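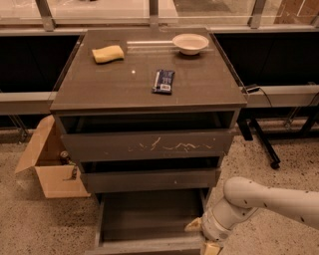 Two grippers, one set of drawers, and my doubts

I've been putting off this post because I wanted to like the new fingers more than I do. Poselero sent us a pair of their compliant ones in January, with a flyer that used the word "effortless" twice, and I have a long memory for words like that. The last thing I was told would be effortless was the Nisus controller, and I lost most of a spring to its config files.

Some background for anyone who missed the earlier posts. We run a white arm next to a three-drawer cabinet with a glass top, and the jobs are all household stuff: open a drawer, pick a thing up, put it in, close the drawer. I like these jobs because they're dull and they're hard to fake. An arm that can stack colored blocks all day will often make a mess of a drawer.

The two contenders were the Poselero fingers and the old Barbu parallel jaws, which we already owned and which I have complained about here more than once. Same arm, same controller, same operator (me, then Kiyoshi Kobori when I got tired). I ran 45 tries per gripper on each job. That isn't a huge number. It's still a lot more than the flyer offered, which was none.

The sponge

Everybody's gripper can pick up a sponge. I only keep one in the set so that something goes right before lunch. Both grippers had a perfect score and I learned nothing, except that the Barbu jaws squash it so flat that the arm thinks it missed and tries again unless you loosen the threshold. I knew that already.

The chocolate bar

I expected the Poselero fingers to win this one easily, and they did win, just by less than I'd been led to believe. A wrapped bar lying flat on glass is a nasty target. It's thin, it slides, and the glass throws bright spots back at the camera that move around whenever anybody walks past the windows. Out of 45 tries the Barbu jaws dropped or missed it 18 times. The Poselero fingers failed 15 times.

Three fewer failures. I'd love to write a paragraph about how soft fingers change everything, but three out of 45 could be me having a better afternoon. Kiyoshi thinks it's real and that I'm being stubborn. He wants another week of runs before either of us says anything in public, so of course I'm saying it here.

What did change was the way they failed. The Barbu jaws tend to pinch the end of the wrapper and shoot the bar across the glass. The soft fingers close over it and then let it slip out slowly during the lift, and that's worse in one way, since by then the arm is over the floor.

The bowl

Small, white, wide rim. I let both grippers take it by the rim, and I'm not going to give numbers for this job because I changed the approach angle halfway through and forgot to write down when. Don't trust anyone who tells you their logs are always clean. My impression, for what it's worth, is that the two were close and that the bowl's position near the back of the top mattered more than the fingers did. The arm is near the end of its comfortable reach back there.

The drawers

Now the part I care about. The top drawer front has a band of scuffs and scratches across the middle of it, and I'd ask anyone comparing grippers to look at the furniture before they look at the success table. A gripper can "succeed" at a drawer all day long while scraping along the front of it.
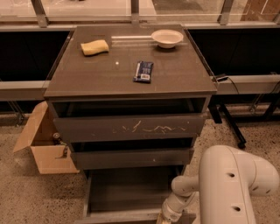
Bottom drawer out, arm down beside it, and the sponge, bowl and bar up on the glass.

The bottom drawer is the one that gave me the most grief. With it pulled out, the arm has to bend down low on the right side, and the wrist camera loses the front edge at the moment you'd most like to see it. We leaned on the head camera instead. It has a nice high view of the whole cabinet, and a poor idea of how far the fingertips are from the lip. Neither gripper can fix that. I'd sooner spend money on a second low camera than on fingers of any kind.

The price

The Poselero pair is listed at $2,772 with the adapter plate. The plate needs its own firmware on the Nisus side, and the instructions for that were a link to a forum thread at Gultdale where the last reply is somebody asking whether it worked. I posted there too. No answer so far.

For that money I want to see a difference I don't have to squint at. If you handle fruit, or eggs, or anything that bruises, you may well see one, and I'd be glad to hear about it. For drawers and wrapped snacks, I'm putting the Barbu jaws back on and buying new rubber pads for them.

Kiyoshi gets his week of extra runs first. If the gap on the chocolate bar opens up I'll update the post and he can write the heading.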